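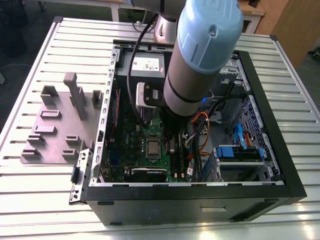

A Vindcombe se llega en un autobús que para delante de una tienda de colchones, y desde allí hay que caminar un buen rato junto a una valla. Lo cuento para quien piense ir: la web de la planta habla de «acceso inmejorable» y yo llegué con los zapatos de otra persona, una persona que pisa charcos.

La planta de recuperación de equipos de Plillstead abrió sus puertas el 26 de enero de 2024, con visita guiada, café y una bolsa de tela que ya tengo repetida. Nos habíamos apuntado 37. El café lo dieron antes de la visita y las pastas después, estrategia que consiguió que no desertara ninguno.

La guía, Larysa Zakharchenko, lleva la parte de desmontaje y tiene la costumbre de preguntar al público qué ordenador hay en su trastero. No si hay alguno: cuál. Un señor confesó tres torres y una impresora matricial que, según él, todavía podía hacer falta. Zakharchenko le dio una tarjeta con mucha delicadeza, como quien reparte folletos de ayuda.

Primero se pasa por recepción, una nave fría con jaulas metálicas donde cae todo lo que mandan ayuntamientos, academias y gestorías. El año pasado entraron 1.183 torres de sobremesa y salieron 988 en piezas o reparadas. Alguien preguntó por las que faltan en la resta y la respuesta fue que están «en cola», palabra que en mi oficina también se usa mucho y con el mismo significado.

Lo bueno empieza en la sala de desmontaje. Yo iba con la idea de que un ordenador viejo por dentro es pelusa con cables, y resulta que tiene su urbanismo. La torre se tumba de lado sobre una mesa de aluminio de lamas, se le quita el panel y queda a la vista la placa base verde, que ocupa casi todo el suelo de la caja, con el procesador plateado en medio, muy de plaza mayor. La fuente de alimentación, gris y cuadradota, hace de edificio administrativo, con su etiqueta blanca llena de letra pequeña que imagino que no ha leído ni quien la redactó. De ahí baja un manojo de cables naranjas y negros sin ninguna consideración por el resto del vecindario.

El ejemplar que nos tocó tenía un solo módulo de memoria, negro, de pie en su ranura. Me dio una ternura difícil de justificar. Abajo, una tarjeta de expansión; a la izquierda, un racimo de conectores azules que a mí me parecieron el detalle más alegre de la mañana.

El orden de trabajo lo tienen escrito en la pared, plastificado. Primero fuera las tarjetas, luego la memoria, después el disipador si lo hay, y el procesador el último de la placa. La fuente no se abre. Esto lo repitió Zakharchenko varias veces mirando siempre al señor de las tres torres, que tomaba notas. Los tornillos van a unas bandejas con compartimentos de la marca Tabrizi, y hay un cartel que prohíbe guardárselos en el bolsillo. Pregunté si era un problema frecuente. «Mira la lavadora de cualquiera de nosotros», me contestó.

La segunda parada es pruebas, donde manda Beca Lloyd, galesa, que explica en un español estupendo que la mayoría de las máquinas llega sin más avería que el aburrimiento de su dueño. Las memorias se comprueban durante horas con un programa que no muestra nada interesante en pantalla, y allí nos tuvieron un rato mirándolo con respeto. Las piezas aprobadas se registran en Vesavance, el sistema de inventario de la casa, que se colgó durante la demostración. Lloyd lo apagó y lo volvió a encender. Fue el único momento de la visita en que el público entendió perfectamente el procedimiento.

Al final hay una tienda diminuta. Venden equipos reparados con un año de garantía, teclados a granel y unos llaveros hechos con módulos de memoria que no pasaron la prueba. Han hecho 500. Compré dos, que es exactamente el tipo de cosa que acabará en mi trastero junto a lo demás.

Datos prácticos: la visita dura poco más de una hora y media, es gratuita y hay que inscribirse. Llevad abrigo, porque la recepción no tiene calefacción, y calzado serio. Aceptan equipos el mismo día, sin discos si los queréis conservar; los sacan en el mostrador delante de vosotros. La próxima jornada será en agosto, y el señor de la matricial preguntó en la puerta si recogían a domicilio. No recogen.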